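**Ticket 687 - Recipe pages print on far too much paper**

Opened by: Santeri Turunen
Assigned to: Baldur Sveinbjörnsson
Product: Laltitz (recipe manager, desktop)
Printer: the Briris in the hall
Status: closed, with grumbling

**Original report**

When I print a recipe from Laltitz it comes out over 3 pages, whatever the recipe. A fruit salad has four lines of method and I got a title page, a page with one sentence on it, and a page containing only the word "Serves". The print preview shows a single page and looks very pleased with itself.

Already tried: restarting the program, restarting the printer, turning the printer off at the wall, and printing from the other user account. I have also read the help page, which suggests I check that the printer contains paper. It did. It contains less now.

**Reply, Baldur**

Thanks for the detail. Could you tell me:

- which paper size is set in Laltitz (File > Page Setup)
- which paper size is set in the printer's own menu
- whether the recipe has photos attached, and if so how large they are
- whether you imported it or typed it in yourself

**Reply, Santeri**

Laltitz says A4. The printer says A4. I say A4. We are all in agreement and it still doesn't work.

The fruit salad was imported from my old D'Amico recipe file, which held over 2,000 recipes when I moved everything across in January. I have cooked perhaps a dozen of them. It has photos attached. 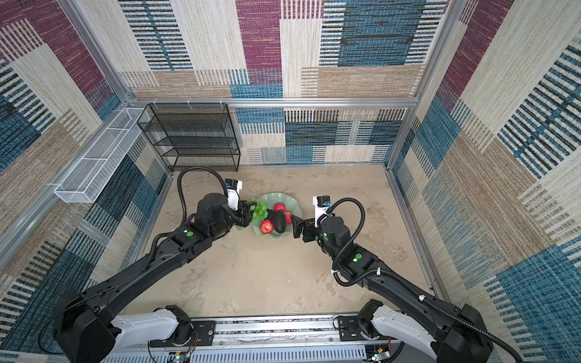

I tried deleting all the photos from a copy of the recipe and printing that. Same number of pages, just with more white space on them. So I don't think it's the photos, though I accept that they aren't helping.

One more thing. If I type a new recipe in by hand, it prints on a single page. I typed in "Toast" to test this and it came out perfectly. I have pinned it to the fridge.

**Reply, Baldur**

The toast is useful, thank you. It points at the import. The old D'Amico files carry their own page layout inside each recipe, hidden, and Laltitz keeps it so that nothing gets lost. One of the things it keeps is a page break after every heading. Preview ignores those breaks and the printer obeys them. I have raised the preview part separately as it's plainly our fault.

Please try this on one recipe first:

1. Make a backup (File > Save a Copy).
2. Open the recipe and choose Edit > Show Hidden Marks.
3. Delete any grey line marked "break".
4. Save, close, reopen, print.

**Reply, Santeri**

Found the grey lines and deleted them. The fruit salad now prints on 2 pages. I am calling this progress, although the second page is blank apart from a footer giving the page number, in case I was wondering.
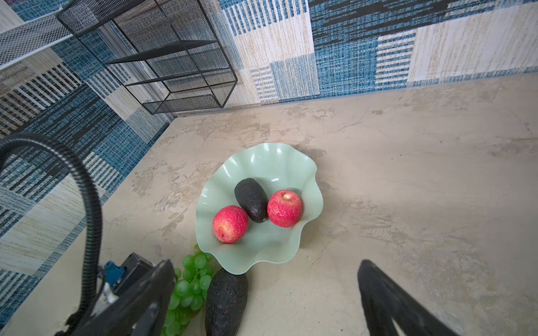 Am I expected to do this by hand for the whole collection? At one recipe an evening I'll be finished at some point after my retirement, and I would like to have eaten by then.

I also tried "Reset Layout" on the Tools menu. It asked whether I was sure, I said yes, and it changed the typeface to something that belongs on a wedding invitation. The page count stayed put. I've put the typeface back.

**Reply, Baldur**

No, please don't do it by hand. There is a bulk cleaner, well hidden, under Tools > Library > Repair Imported Recipes. Tick "Remove old page breaks" and leave the other boxes alone. In particular leave "Merge similar recipes" alone. It has a generous idea of what counts as similar, and we had a customer whose trifle ended up inside a fish pie.

The blank second page is the bottom margin. The old files set it taller than your printer allows, so the footer gets pushed over. Set it to 15 mm in Page Setup and press "Apply to all", then OK. OK by itself only changes the recipe you have open.

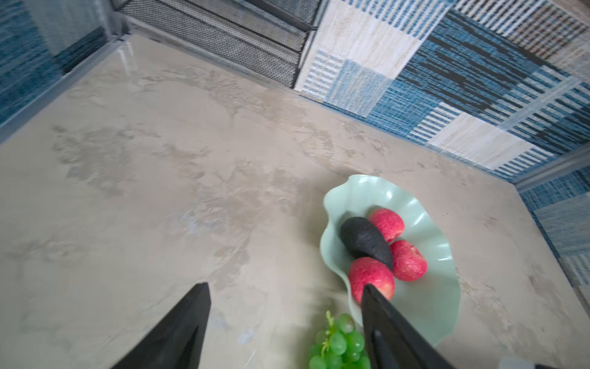 The photo setting is worth changing while you're in there. Under Page Setup > Pictures, imported recipes are set to "Full width", so a picture takes up half the sheet before anyone has been told to peel anything. "Small, beside title" is kinder. If you crop as well, your fruit salad has one that is mostly beige tabletop, and you could trim it down to the green bowl and save a good deal of ink.

**Reply, Santeri**

Ran the repair. It sat at 99% for long enough that I went and did the washing up. Then it said "Done" and, to be fair to it, it was.

Results:

- Fruit salad: one page
- Lentil soup: one page
- Christmas cake: still runs on to a second page, but it's a long recipe and I'll allow it
- Toast: unchanged

Margin applied to all, pictures set to small. I left the merge box alone.

One leftover. Any recipe sent to Laltitz from the Funodum shopping list still arrives with its title in capitals, so I am being shouted at about leeks. Shall I open a new ticket?

**Reply, Baldur**

Yes please, under Imports. Mention the leeks. Closing this one as fixed, April 19, 2020. The preview fault stays open at our end.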